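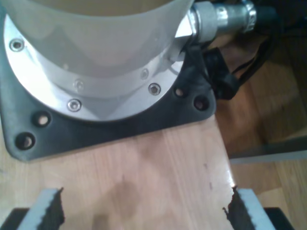
Unit 4: Looking after the Traltus cell
Course notes, Robot Maintenance I, fall term
Instructor: Rūta Pētersons
Reading time: 4 min

These notes cover the part of the cell you will work on yourselves: the base mount, the base cable, the gripper fingers and the cable task we use as a test. Controller settings are in Unit 5. Bring the notes to the lab and write on them.

1. Before you touch anything

Stop the program from the pendant and wait for the arm to come to rest. Press the emergency stop, then switch off at the controller. The arm may sag slightly when the brakes take over, so keep your hands out from under the wrist. If the gripper is holding something, take it out before you power down. The fingers stay where they were when power is off and should never be pried open with a screwdriver.

2. Base mount

The arm stands in a flange, and the flange is screwed to a mounting plate. Two joints have to be checked, flange to plate and plate to bench, and students tend to check only the first.

Flange to plate. The screws are countersunk with a hex socket. Push the key all the way in before you put any load on it. A rounded socket takes most of an afternoon to drill out, and we have done it twice on this cell. Go around the ring in a cross pattern, a little at a time. The torque value is on the sheet taped inside the controller door. If a screw turns at all before the wrench clicks, write it in the log with its position.

Plate to bench. The plate has more holes than any one setup uses. Look at how your station is fixed and draw it in the log on the first day, including any holes left open, so the next pair knows what the normal state is. Then put one hand on the plate and have your partner push the arm lightly at the elbow. You should feel nothing. If the plate moves, stop and call me over. Do not run the program to "see if it matters."

Wipe the plate and the board under it. Grit under a corner is enough to tilt the base, and at full reach a small tilt shows up as a miss at the plug.

3. Base cable

The connector at the base has a threaded coupling ring. Tighten it by hand. No pliers, which mark the ring and can crack the insert. Once it is tight, follow the cable back from the connector and look for these faults:

- a sharp bend close to the connector
- a clip that has slipped or a tie pulled hard enough to dent the jacket
- cable lying where the arm can sweep it
- rubbing marks where it crosses an edge

Intermittent faults on this cell have nearly always come from the cable. The log from last year has an encoder error, code 91, which came and went for a week in October. The arm was opened up and the joint checked before somebody wiggled the cable. Wiggle the cable first.

4. Gripper fingers

The contact pads have teeth, and the teeth wear. Brush them with a dry nylon brush every 16 hours of running time. Solvent makes the pads swell, so keep it away from them. Check that both pads are fully seated and that the teeth face each other along the whole length. A pad that has crept toward the tip will still hold a block but will twist a cable.

After any work on the fingers, open them all the way, close them slowly on nothing, and listen. Then run the homing routine. Skipping this is the usual cause of "it worked before I cleaned it."

5. Cable pickup test

We use a network cable because it shows up problems a rigid part hides. The cable is soft, the plug is small, and the latch has a right and a wrong way up. The target is the Stalby test unit.
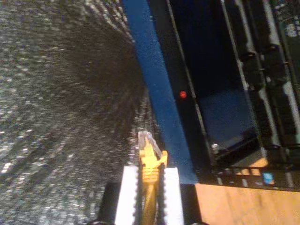 Yellow Ethernet cable held in the gripper, clear plug toward the equipment.

Procedure:

a) Set the cable out with some slack. A taut cable pulls the plug off line.
b) Jog to the pickup point at 2 percent speed and close the fingers on the cable.
c) Look at the plug from the side and from behind. Note the lean in the log, in degrees if you can estimate it.
d) Jog to the approach point and stop short of the port. Check the lean again.
e) If it has changed between c) and d), the grip is slipping. Go back to section 4.
f) If it has stayed the same but the plug misses the port, recheck section 2 before you re-teach any points.

Step f) gets skipped a lot. Re-teaching over a loose base gives you a cell that works until lunch.

6. Spares and paperwork

Pads, flange screws and cable clips are in the Hastasus drawer. Take what you need and cross it off the card. Latches on the network plugs break often, so throw out any cable with a broken one. Log entries go in the Shemweta folder before you leave, with both partners' initials.

For next time: read the homing section of the controller manual and bring your drawing of the base plate.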